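Mudora Simulation Rules: Frequently Asked Questions

Who has to follow these rules?
Anyone who submits a simulated manipulation task to the Mudora library. That includes the people who wrote the rules, who have so far been the worst offenders.

Why can't I just submit a bare table and a cube?
You can, under the Rastby tier, where bare tables go to be admired. The household tier wants furniture and at least one object that has nothing to do with the task. A policy that only works in a tidy void isn't much use in anyone's spare room.

How close may the arm's base be to the furniture?
As close as you like, provided no collision meshes overlap at reset. Run the Nolliveck checker before you upload. It will flag every contact, including several you'd have sworn were fine.
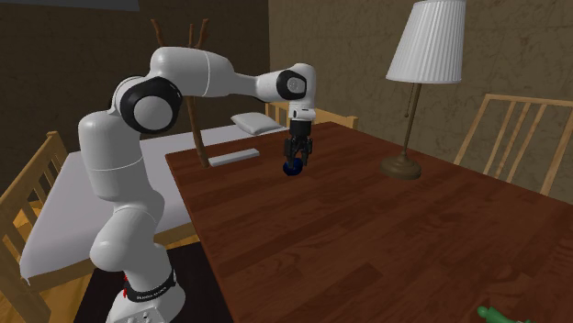
Grasp checks are separate. Hold the object clear of the surface for 15 simulated seconds with gravity on. Turning gravity off to pass is a creative solution, and we have a standard rejection letter for it.

Do lamps, chairs and coat racks need proper physics?
If the arm can reach it, yes. Give it a sensible mass and a collision shape that resembles the thing you see. Anything out of reach may be fixed in place, but label it as static in the scene file.

How many trials do I need?
The minimum is 273 per task, with the random seeds published. Report all of them. Picking your favourite 17 is a highlight reel, and you're welcome to show it at parties.

Can I claim my task meets a safety standard?
No. Passing our checks means the simulation behaves itself. It says nothing about a real arm near real people, and you still need a proper risk assessment for your own workcell.

My submission failed with error 589. What now?
Your units are mixed. Somewhere a centimetre is pretending to be a metre — usually in the gripper file. Fix it, rerun the checker and resubmit under the same task name.

When are the rules next revised?
In June. Send suggestions through the Moncrieff form before then. Colour preferences for the error messages have been noted, repeatedly.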